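Home | Forums | Fibre Talk | Patterns | Log in

Thread: Washing a wool cable jumper -- by hand or in the machine?

tidewool
1 Nov 2023
I finished my Skonska cardigan pattern in August and now I'm scared to wash anything I own. The cream cable one gets worn most, so that's the one I'm asking about. Cables run the whole length and the ribbing is fairly wide.

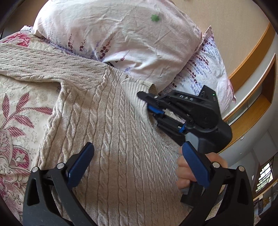
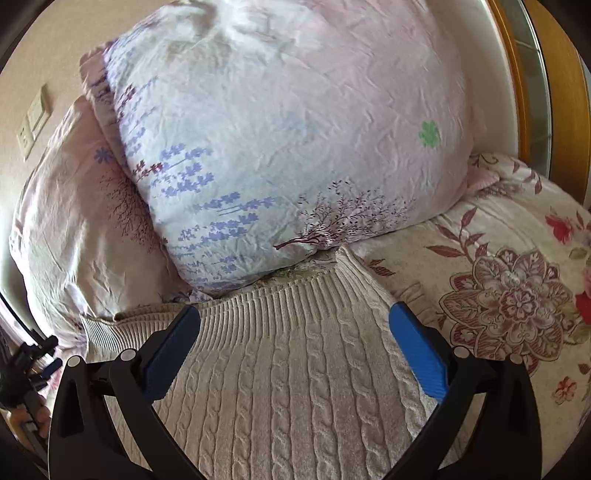
I've always soaked mine in the laundry tub for 11 minutes with a capful of Trimbridge wool wash, no rinse, then rolled it in a towel. My sister reckons the wool cycle does the same job. Does it?

purlgrey
Machine every time! Mine's a front loader, wool cycle, cold, spin at 400. Four winters and no felting.

mallee_knits
Hard disagree, sorry. I lost a Lūse pullover to a "wool" cycle and it came out sized for a toddler. Superwash is fine, anything else goes in the tub.

purlgrey
Was it cold though? Some of those cycles default to 40.

mallee_knits
...I'll have to check. Still not risking it.

tidewool
No label left on mine, so tub it is. Is drying flat on a rack okay or do the cables sag?

mallee_knits
Flat on a towel -- pat the cables into line and turn it next morning.

Comments (2)
bobbinj: Soak for half an hour, colour permitting.
fernleaf: Following!

Recent threads
Perport yarn sale: 100 g skeins
Moths in the wardrobe, help
Favourite cable needle?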